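Why I finally wrote down our packing rules

So I spent most of February writing a rulebook for the grocery picking we do at Wundavby, and I have opinions now! We'd been getting by on habit. Everybody on the team "knew" how a pick should go, and then you'd watch 200 runs back to back and see that we each knew something different. Painful viewing, by the way. Bring snacks.

My first draft ran to 5 pages and no one was going to read that (I barely did), so I cut it down to 2 and taped them up by the charger.
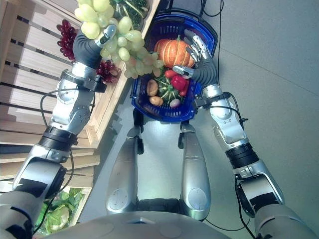
The rule I fought hardest for is heavy first, soft last. It sounds like something your grandma would tell you at the checkout, and she'd be right, but you have to spell it out or people will script the picks in whatever order the shelf happens to be in. Grapes are my favorite argument for it. With a pumpkin and potatoes already in the basket, a bunch held up over the top has something firm to sit on and no big lump coming down after it. The other hand stays on the basket while the bunch is up, and that's rule two. We borrowed the wording from the Isorlow handling notes and made it shorter.

Rule three is about cables, and it's dull, and I love it. Check the loops along both arms before every session, with the power off. Write your initials. Yes, every session, even if you did it before lunch!

Still arguing over how long a log should be kept. I said 200 sessions, Seyoum shop says forever. More when we settle it.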